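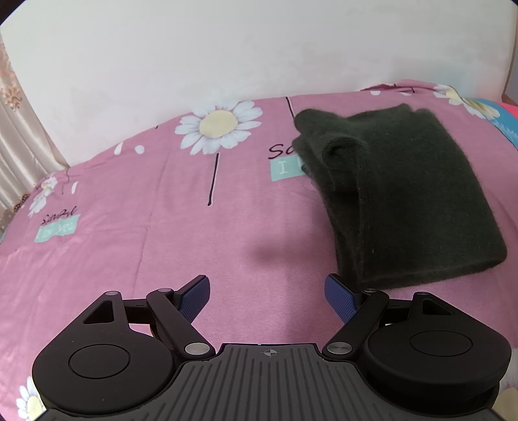

Pondmont hand-held gripper, loan kit, second entry
July 12, 2023
By Ifeoma Sani
Print this page | E-mail this page

Carrying on from the June notes. Kit is still the Pondmont hand-held with the blue finger pads, on loan from Nuradau. Prys wants a buy or return recommendation before the loan runs out. Today was knitwear on the bed. Towels and T-shirts are already done and written up under his name.

Garment: the dark green crew neck sweater, fuzzy yarn, fairly linty. Surface: bed with the pink daisy sheet on. Task: pick up an edge, fold or unfold, let go, back off. One operator (me), one hand on the tool. Iolo ran the laptop and called the starts.

Total for the session was 97 episodes. Of those, 11 are marked bad in the log. Most of the bad ones are the same fault. I close on the body of the sweater, the pads take up a pinch of yarn and only the top of the knit comes up, then it slides out when I lift. On a folded edge or the neckline it holds fine. The crosshatch on the pads is fine enough that it seems to grip the fuzz before it grips the fabric. Pressing down harder helps, but then the sheet comes up with it.

I tried coming in flatter. Better on the sleeves, no difference on the body. Flat also puts my wrist at a bad angle and I gave it up after a short run.

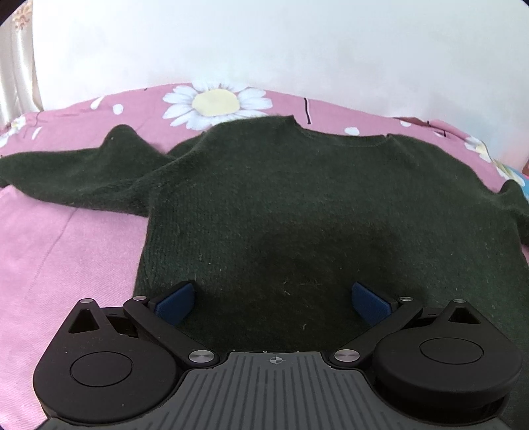 Weight is all right for the first half hour. After that I was resting the tool on the bed between episodes, and Iolo says you can see it in the starts, which drift lower as the session goes on. We should fix a start height. Signe suggested a strip of tape on the wall to sight against. Cheap, will try it.

Linkage: both sides closing evenly, no play that I can feel at the pivots. I checked the screws before and after with the driver from the kit and none of them had backed out. Prys had one loose in June, left side upper, so keep checking. There is lint on the tool again after today. It brushes off the black parts, but I had to use a pick on the grooves in the gray plate. Doesn't affect anything that I know of, but if we do much more wool I would like to know what gets down into the joints. Question for Nuradau.

View from the tool camera: wide enough to keep both pads and most of the sweater in shot at working distance. The housings take up a lot of the bottom of the picture. For folding, that means the hem is often hidden by the tool while I'm working on it. Siwan asked whether a different mount would help. The kit only comes with the one. The Maddocks gripper we had before showed more of the near side, but you lost the fingertips whenever it was fully open, so I don't miss it.

Dark pads on dark knit is a problem. The segmentation script lost at least one pad in 59 of the episodes by Iolo's count. It does fine when there is pink behind them. Could be lighting, could be our thresholds, which were set on the white towels. I wouldn't hold it against the kit until he has rerun it. If it still fails, ask whether the pads come in another color.

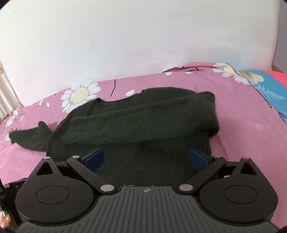
Sweater bunched with the right side folded over, pads just above the knit.

Software: the export tool crashed once, on the long batch, and picked up where it left off when restarted. Timestamps matched after. The manual still describes the older export menu. Siwan has a marked-up copy in the shared folder, use that one.

Running total across all fabrics is now 428. Sollbridge asked for more than that before they look at any of it, so we need at least one more full session whichever way the decision goes.

Where I am on it: good for towels, T-shirts and anything with an edge you can get hold of. Slow on loose fuzzy knit. I'd keep it if the pads can be swapped for something coarser. Prys is less sure because of the screw.

To do
Tape on wall for start height (me)
Rerun segmentation with new thresholds (Iolo)
Write to Nuradau re pads, lint in joints, current manual (Signe)
Repeat knit set with a lighter colored sweater, same sheet
Charge both batteries, only one was full this morning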